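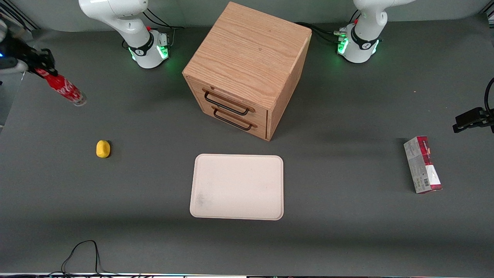
Workshop Tips: Sorting Out Grippers on a Two-Arm Bench

Posted 20 Nov 2019

I've been comparing fingers again, and I'm having a great time with it! If you have two arms bolted to a table and a drawer full of jaws you keep meaning to test, maybe some of these notes will save you an evening.

Use groceries. Blocks and cylinders from a printer are fine for the first hour, but they're all stiff and they all weigh nothing. A soda bottle has a slick label and a shape that changes along its length, and a thin carton will tell you right away if your force setting is too high. My kitchen has never been so useful. (The Bodum press stays on its shelf, though. I love that thing too much.)

Bottles first. Pick them up lying down as well as standing. A standing bottle is easy for nearly any pair of fingers, and you'll come away thinking they're all the same. Held sideways, a bottle wants to tip nose-down, and that's where the Montes pads and the Hurkov pads part ways. The Montes ones are softer and let the bottle swing a little before they settle. The Hurkov ones hold the angle better but mark up paper labels, so keep those for plastic. I ran 80 lifts with each set and dropped the bottle 9 times with the Montes and 5 with the Hurkov. Closer than I expected! Wipe the pads between runs or your later numbers will drift.

Start at low force and creep up. On my controller I go in steps of 5 percent and write down the first setting that holds for a full lift. Then I add two more steps and leave it there.

Cartons are a different animal. A tall, skinny box wants to be taken across its narrow width, with the jaws opened only a bit wider than the cardboard. Open them all the way and one finger gets there first and shoves the box before the other one arrives. Line up over the middle of the gap, come in slowly, close, wait a beat, lift.
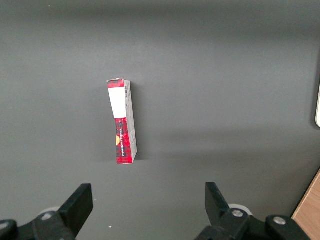
Bright patterns are good for checking the wrist camera, too. A plaid carton gives you plenty of crossing lines, so soft focus shows up right away, and a patch of plain white will tell you if your exposure is running hot. Set exposure with the lamps you'll really be working under and then lock it. Auto exposure drove me up the wall all through March! Every time the hand came near something pale, the rest of the table went dark on me.

While you're in there, make sure both fingertips show in the wrist view. I used to angle the camera out past them for a longer look at the table, and it was lovely, and I missed everything by a finger's width. Tips in view, always.

A plain matte tabletop helps a lot. Gray has worked best for me. I had glossy white for a while and spent the whole time chasing reflections.

Small drawers make a terrific test. Long bar handles are friendly to two-finger grippers because you can hook them or pinch them, and you should try both ways. Hooking with one finger is more forgiving if your position is a little off. Pinching gives you a straighter pull. If the cabinet slides along behind the drawer, stick rubber feet on the bottom or have your other arm steady it, which is good practice for the pair anyway. Turn the cabinet a few degrees between runs as well. Mine sat dead square for ages and I thought I was a genius.

Trays: rounded rims are hard to grab and easy to set things into, so treat those as separate tests.

Cables! Give the wrist cable enough slack to turn the hand all the way both directions, and do that turn by hand before powering up. Velcro ties beat zip ties on anything you swap often. I keep the fingers, screws and matching hex key for each set together in a Julludus parts box, one set to a compartment, with the force setting on a strip of masking tape inside the lid.

Next up I'm putting one kind of finger on the left arm and the other on the right, to see how they do handing a bottle across. The thicker Hurkov pads just came in, so those go on first.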